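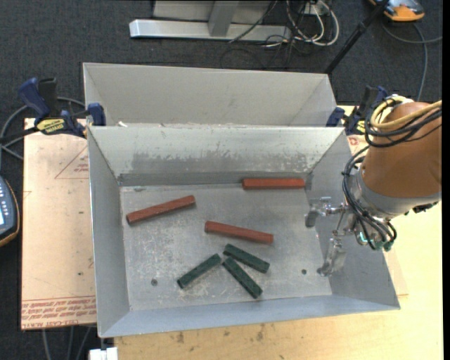

*Three red blocks and three green blocks in a metal bin.*

Xiaoqing Deng had already been riding the 30 for two hours when I got on at Debnath Square, and she was still excited about it. She is the head of bus scheduling for Lornis Transit, and in November her department is switching over the whole east side network in one night. The 30 gets the biggest change. It will run every ten minutes until midnight, all the way out to Wirkora, and it will finally meet the Denier ferry.

"The ferry!" she said, before I had even sat down. "Did you see the new ferry times? You have to look at them next to ours."

She had them with her, printed on one long sheet and folded into quarters. For as long as I've lived here the last evening boat has landed at Denier a few minutes after the last bus leaves, and I've done that walk up the hill more than once. Under the new schedule the bus waits for the boat.

"We hold it for up to five minutes," Deng said. "The driver gets a message when the boat leaves the other side, so there's no guessing. If the boat is later than that, the next bus is only ten minutes behind anyway. I grew up taking a bus that came once an hour, and I promise you ten minutes feels like living in another city."

I asked how you even begin to redraw a network with 142 stops on it. She laughed and said that you begin with the restrooms. Drivers need a break and a place to take it, and a route that ends in the wrong spot won't work however good it looks on a map. The old 30 turned around at a gas station. The new one ends at the Wirkora library, which has agreed to leave its side entrance unlocked for bus crews until the last run.

"After that it's traffic lights," she said. "There's a left turn off Debnath Square that eats up three minutes every afternoon. We went right instead, around the block. It's longer and it's faster. I rode it with a stopwatch so many times that the man at the fruit stand started waving."

Chenxi Zheng joined us four stops later, with a backpack and a coffee. He drove the 30 for six years and now trains new drivers, and Deng credits him with most of the small fixes in the plan. He is a quieter talker than she is, but get him going on bus stops and he's every bit as keen.

"People complain that the bus is slow, and they picture it driving slowly," Zheng said. "It's stopped, mostly. You're waiting for someone to find a card, or you're trying to get back into traffic. So we moved a lot of the stops to the far side of the intersection. You go through the green, you stop, you pull out again. Drivers love it."

Riders will have a little more walking to do in places. Nine stops are closing because they were so near to the next one, and the two of them spent much of the summer at folding tables on the sidewalk hearing what people thought of that. They brought home 300 comment cards. Deng read all of them herself.

"One lady wrote on both sides and then up the margin," she said. "She was right, too! We had taken out the stop by the clinic, and she explained exactly why it should stay. It's staying."

Zheng remembered a different card, from a student who wanted route 2 to run later so that he could take a baking job with a 4 a.m. start. The first bus on that line now leaves at 3:35. "It was a hole in the schedule that we could fill with a bus that was already out," he said. "It had been driving back empty."

By then we were past the rail bridge, where the houses thin out and the road starts to climb. A boy in the front seat pulled the cord for every stop until his grandmother moved his hand. Zheng watched the driver take the curve at the top and nodded. I asked what worried him about the changeover, and he said the first morning, the signs. Crews will have one night to swap all the panels, and some of the poles out this way have the old kind of bolt.

Deng wasn't having any of that. She'll be at Debnath Square at 5 a.m. on the first day in a bright yellow vest, handing out maps, and she has talked half her office into coming along.

"I've wanted this since I started," she said. "Seven years! I want to see who gets on."

The new schedules go up at stops two weeks before the change, and paper copies are at the Wirkora library desk now. Large print versions are on the shelf underneath.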